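Home Contents Chapter 4 Glossary Index

Chapter 4
Clearing and Laying a Table

By the end of this chapter you should be able to clear a table in the right order, wipe it, and lay it again for a light snack. Also: know what stays on and what goes. Read it once before the practical, you won't have time during.

Start with the surface. Most students start with the plates – wrong place to start. A table that hasn't been wiped is not ready, however nice the dishes. Crumbs first, into the hand or a pan. Then a damp cloth, back to front, in overlapping strokes. Then dry. Pale tables show streaks, so check from low down, with the light coming toward you.

Terms for this chapter: cover (everything set out for one person), rim, place line, reach. Definitions at the back. Learn reach first, it comes up agian in Chapter 7.

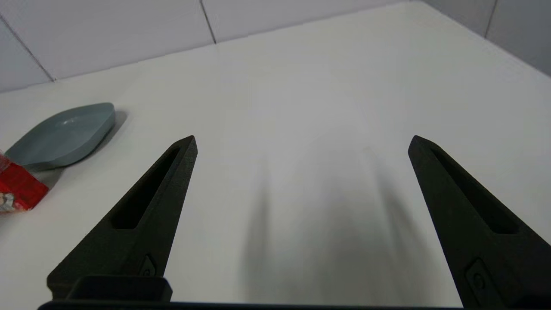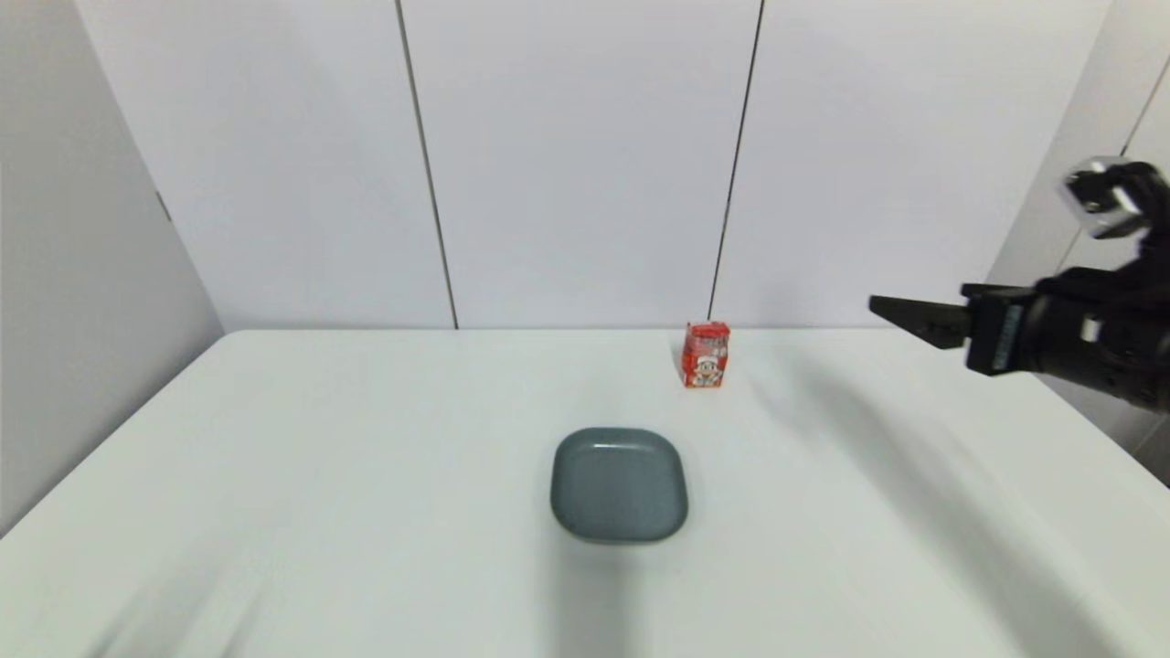
A cover is built from the plate outward. Plate goes down first, near the person who will use it, flat and fully on the table. Drinks go behind it. For a snack cover you need very little: a plate like the dark rounded-square one, with the red-and-white juice box farther back and to the right. Two items, clear space between them. With a pale table and a dark plate you can judge the position at a glance – with white on white, step back and look twice. A raised rim helps too, gives you something to hold without touching the eating surface.

Clearing runs the other way. Drinks off, then the plate, then the cloth. Cartons get checked before they go in the bin, half-full ones leak. Never stack a carton on a plate and carry both in one hand. Lieselotte Reuter's notes for the Forton course allow 2 minutes for a single cover, wiping included, and that is the time we use thoughout.

Before you go on:
Wipe and dry one small table.
Lay a snack cover with a plate and one drink.
Clear it, then lay it again from the other side.
Write down your time for each.

4.1 Choosing the Plate

Size before color. A plate too big for the food looks empty, and it eats up table space you will want later for the drink.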